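Chapter 7
Where Things Go: Storage and the Small Home

Every home begins with the belief that there will be enough closets. The belief lasts until the first box is opened. In the Zurberg apartments, a block of 580-square-foot units we will return to throughout this chapter, the architects provided one closet per household and, in the sales brochure, called it generous.

Designers divide storage into active and dead. Active storage holds what you use this week. Dead storage holds the fondue set. Trouble starts when the second kind takes over the space meant for the first, and it nearly always does, as the fondue set never leaves.

The entryway suffers most. It is the smallest area on the plan and the one asked to hold coats, bags, mail, umbrellas and footwear for everyone who lives there — plus guests, who bring their own.
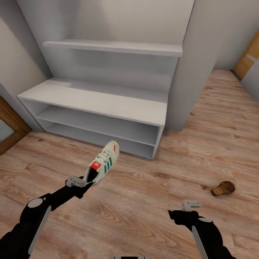 A shallow cabinet by the door will do more for a hallway than a deep one across the room. People will walk a few steps to put something away, but they will not open two doors and bend down to do it. The Kokmont plan, discussed in Section 7.2, ignored this and gave its tenants a handsome storage room in the basement. Most of them kept their boots on the stairs.

Before reading on, make a rough floor plan of your own home and mark the places where objects pile up. Leave out the places where they are supposed to go. You will need both maps for the exercise at the end of Section 7.3.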